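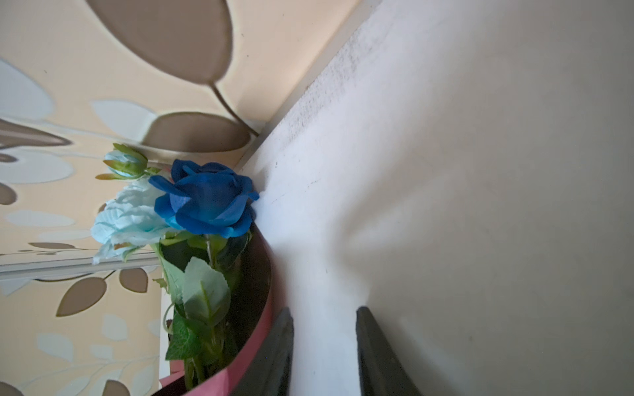 By the Vatidero press desk
Dolesthorpe, Wednesday, April 24, 2019

Vatidero, a seller of flowers that have never needed water and see no reason to start, will put its Marard line of wrapped artificial bouquets on sale in May. The line is meant for people who love someone and also travel a lot.

The roses come in pale blue, white, pink and a deep blue that no garden has managed so far. Leaves are included. Each bouquet is rolled into a cone of shiny paper and tied at the middle with cream satin ribbon printed "LOVE IS ETERNAL," a claim the flowers are better placed to keep than most of us. 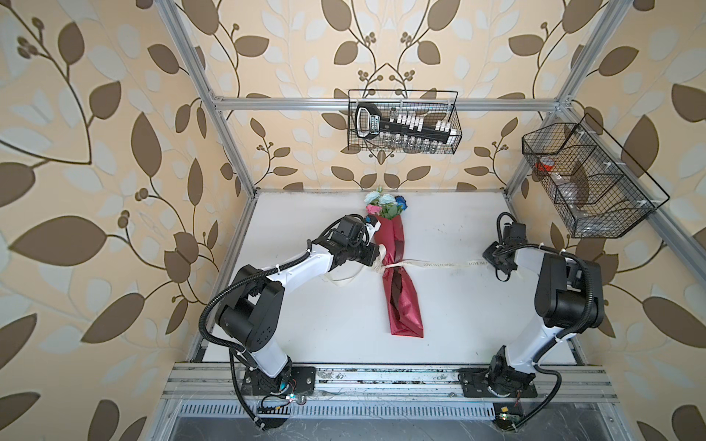
A Marard bouquet in crimson paper, with its printed ribbon.

The ribbon gave the most trouble. Satin slides on glossy paper, and an early bow came undone in 42 seconds. The company now ties the knot lower, where the cone narrows, and leaves the ends long enough to be fussed over by the buyer. The message repeats along the ribbon, so a clumsy cut still leaves plenty of eternity to go around.
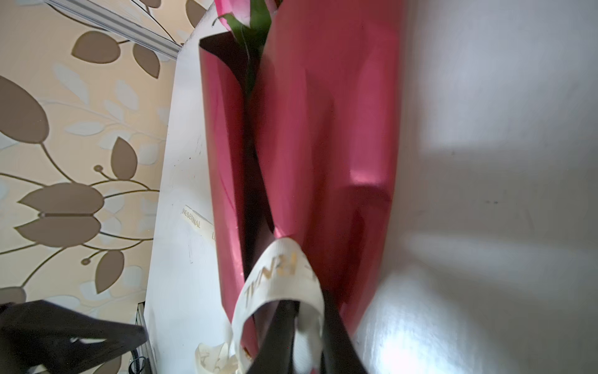

Paper was a smaller argument. Matte brown had its fans, who were heard out politely. The shiny stuff won - it creases if you look at it hard, but it does get noticed across a room.

Buyers who would sooner wrap their own can order the loose stems, a sheet of paper and a length of ribbon as a kit, with 3 pages of instructions. Vatidero suggests laying the bouquet flat to tie it and setting aside an evening.

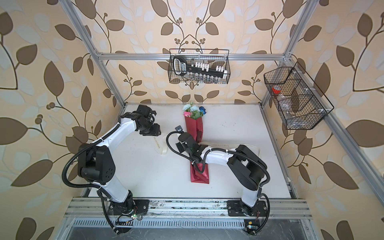
The first run is 2,502 bouquets, sold through the Habte gift shops and at the Vatidero counter in Dolesthorpe. Orders are limited to two per customer. Dusting is left to the recipient.

Press samples are available on request from the Vatidero press desk. Please return the ribbon.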